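What I Learned From 145 Nights of Writing Down My Sleep

So my project for the health unit was a sleep diary, and I have to admit I picked it because it sounded easy (you get credit for sleeping!). Dilek Demirtaş, who teaches our section, told me to keep it going past the first month, and I ended up with 145 entries in a beat-up notebook.

Every morning I wrote down when I went to bed, when I woke up, how many times I got up in the night, and a score for how tired I felt. I also put in whether I'd had coffee after lunch. Then I typed it all into a spreadsheet, which took forever because my handwriting at 6 a.m. is a crime.

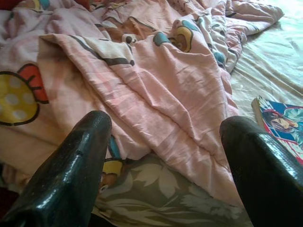
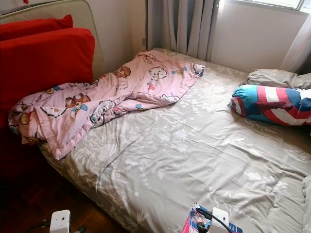 Bedding: the light pink cover, crumpled.

The biggest thing I found was that my bedtime hardly mattered next to my wake-up time. On school days I got up at the same hour and my scores were pretty steady. During July I slept in whenever I wanted and felt worse! I slept more and was still dragging myself around until noon.

Coffee was a mess. I thought it would show up clearly, but I mostly drank it on days when I was already tired, so I can't tell which one caused which. If I did this over I'd pick the coffee days ahead of time by flipping a coin.

I also skipped a few mornings and filled them in from memory, so those scores are shaky. I marked them with a star in the spreadsheet and left them out of the averages.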